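July, late evening

Home at last, shoes off, and I want to get this down before I fall asleep.

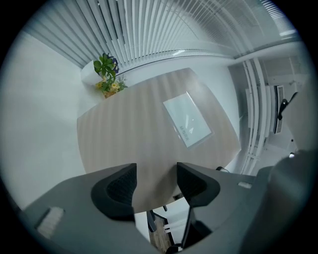
Flowers by the window, purple-blue and yellow.

I spent most of the day on the Barkora succession papers, and I have to say I enjoyed it more than I expected to (tax work in July, imagine!). Todor Lazarević came in at ten with his folder and his stories, and we didn't open the folder until nearly noon. He started the company in 2000 with one delivery van and a loan from his uncle, and now he has 106 people on the payroll and 5 grandchildren, and he'd like to be fair to every one of them, which is a lovely thing to want and a terribly hard thing to draft.

We went back and forth on whether the Grernislow warehouse should stay in the company or move into a separate one that leases it back. I lean toward separate. Todor leans toward whatever lets him keep his office there, bless him, so I promised to write a lease clause for it.

The shareholder agreement is still a mess. Section 13 talks about a buyout price but never says who sets it, and the old valuation from Hamel is no use to anyone now. I must call Elura in the morning about a new appraiser, and ask about the gift tax returns while I have them on the line.

He hugged me at the door and said his wife will sleep better tonight. I hope she does. I still have the minutes to type up, but they can wait until after coffee tomorrow.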